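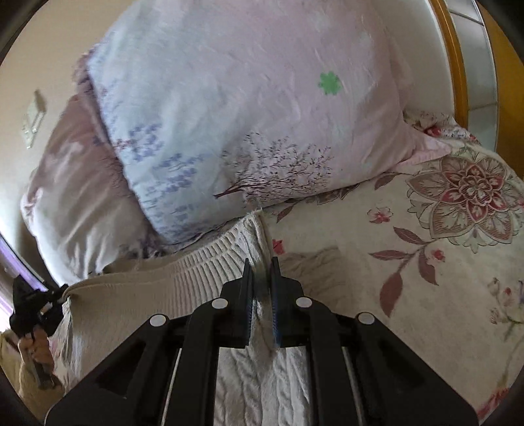
*Bedding station, bed made up with the knitted blanket and both pillows. Fingers open over the cable knit.*

**February, equipment planning, morning into after lunch**

Really good stretch at the bed today, and it has pushed me into finally doing the budget properly. I've been carrying the numbers around on a sticky note and that has to stop!

The question is what we buy for the next round. We have one hand-held gripper in good shape and one that I keep nursing along with new screws. If we want two people working at once (and I do, very much), we need a second good unit and enough spares that a worn pad doesn't cost us an afternoon.

**What I have to spend:** 2000 for this round, everything in, shipping too.

**Hand-held units.** Two options on the table.

- Dunari, complete unit, ready to go. Nice people, quick answers to email, but one unit with its mount eats most of the money and the pads are glued in. I asked twice about the pads. Glued.
- Vuvonine, kit form. We put it together ourselves, which I don't mind at all, and the fingers come off with two screws. Spare finger pairs are listed separately and they sell the ridged pads on their own. Lead time is the catch, 9 weeks if we order now.

I'm leaning hard toward Vuvonine. Build time is maybe a day at the bench and I'd honestly enjoy it. Need to check that their rod spacing matches our old carriage so parts can move between the two. Drawing requested, no reply yet.

**Pads.** These matter more than I gave them credit for when I wrote the first list. Chunky knit is a lovely material to work with, since there's always a rib or a braid to pinch, and the ridges bite into it nicely. Printed fabric, like the pillowcases and the bedspread, wants something different, softer and a bit grippier. So: ridged pads for knits, soft pads for cotton, and a set of each per unit. Warrier will do a mixed pack for 178. That's going on the list no matter what else drops off.

**Bedding.** Cheap compared to the rest but it needs its own line, or it ends up coming out of somebody's pocket. Wish list:

- a second knit, darker, with a looser stitch
- one plain fleece throw
- a spare set of pillowcases, busy print on at least one
- a flat sheet with no pattern at all
- mesh bags for the wash

I love how much is going on in the floral set we have (mauve and red flowers on cream, blossom sprays on the pillow, that little green clover). Still, we should have something plain to set against it. Thrift store first, then the regular store for whatever's missing.

**Arm for later.** Clukivo sent over their leasing sheet. I read the whole thing over lunch and got very excited and then looked at the deposit. Not this round. But the lease can start in any month, and they'd let us bring our own fingers if the flange fits, so whatever we buy now should be picked with that in mind. Another point for the kit, I think. Flange drawing is in the shared folder under "later".

**Still open**

- Do we buy one Vuvonine kit plus lots of spares, or stretch to two kits and hardly any? I say one plus spares. Would like a second opinion before I send anything.
- Hard case or padded bag for carrying. The bag is fine for the car. I don't trust it on stairs.
- Charger situation. We share a single power strip at the bedside and the cord is too short. Add a long one.
- Ask Warrier if the soft pads can be washed. Lint builds up fast with knits.

Bench is booked for the morning to measure the old carriage. If you borrow the calipers, please put them back in the top drawer! Quote request to Vuvonine is drafted and sitting in my outbox until somebody has read this page and initialed it.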